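Records and Filing, Session 4: Paper before it goes in the box
Notes by Jeferson Figueiredo. September version, replaces the one with the wrong page order.

Carry on from last time (where we'd got to: who owns a file, when it closes). Today the physical side. Bring the Sterkusgate exercise sheets next session, we need them again.

1. Paper size and weight, quick recap
A4 is 210 x 297 mm. Foolscap is longer, turns up in older files, will NOT sit flat in an A4 folder. Don't fold the bottom up. Use a foolscap folder for the whole file even if only two sheets need it.
Ordinary office paper is 80 gsm. A sheet of A4 at that weight is 5 g near enough, so a ream is 2.5 kg. Do the sum before you fill a box and then try to lift it off a top shelf.

2. Squaring up
Always before punching, always before counting, always before boxing. Hold upright, loose grip, let the bottom edges drop to the table, tap, quarter turn, tap again. If it won't go square there's a folded corner or a staple in there somewhere. Find it.

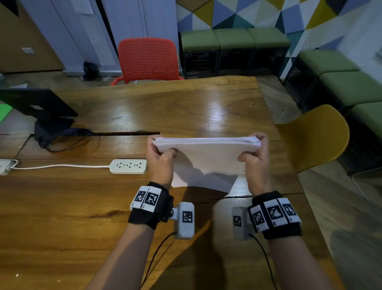

Fig. 1. Stack held upright, one hand at each end.

Fan the top edge with a thumb if sheets are clinging. New copier paper clings worse than old.
Staples out first, with the flat tool, not the claw type. Rusty ones: open the legs from the back, lift, don't drag. Paper clips out too. Brass pins in the Borbély papers stay where they are until I've looked.

3. Original order
The one everyone loses marks on. If the papers came to you in an order, the order is evidence. Somebody put the invoice behind the complaint for a reason or they didn't, either way you don't get to tidy it.
So
- don't sort by date because it looks nicer
- don't pull duplicates until they've been noted on the sheet
- number in soft pencil, top right, before anything is moved
- blank versos: leave unnumbered

Numbering runs through the whole file, not per folder. Eller file ends at 579. Next accession starts again at 1 with its own prefix. Several of you carried on from 579 last year and it took me an afternoon to undo.

4. No order at all
Different problem. Loose sheets, no folder, no dates, tipped out of a drawer. Here you may impose an order but write down that you did, and what you started from.

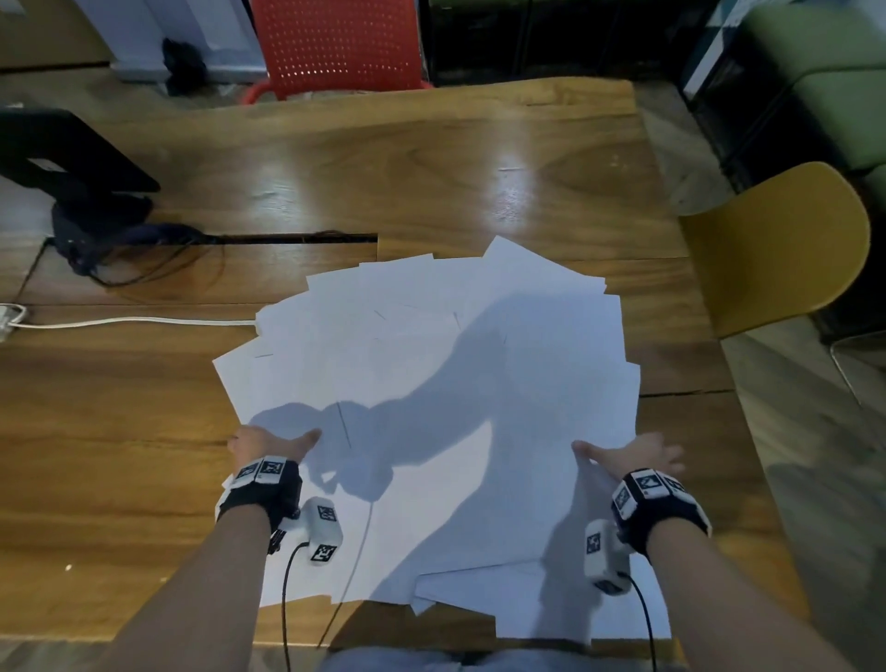

Fig. 2. Loose sheets, overlapping at all angles.

First pass is by kind only. Letters, accounts, drawings, printed matter, don't know. Don't read. You will want to read. Second pass by date inside each kind, undated at the back. The don't know pile should shrink on the second pass, if it grows you're going too fast.
Turn everything the same way up as you go. Creases: open out by hand, leave under a clean board overnight. No ironing (it has been asked).

5. Boxes and lists
Clulura boxes are the deep ones, fine for ledgers, too deep for loose folders, they slump. Fill the gap with a folded card spacer. Never more than one accession to a box.
List goes in the box AND in the register. Minimum: reference, title, dates covered, number of sheets, who listed it. Refence format is prefix / box / folder / sheet, slashes not dots.
Eller run currently goes up to 2746 in the register, boxes beyond that not listed yet.

For next time
Read the handout on retention periods. List one folder from Sterkusgate, all five columns filled in. Pencils only in the reading room, and no coffee on the sorting tables please.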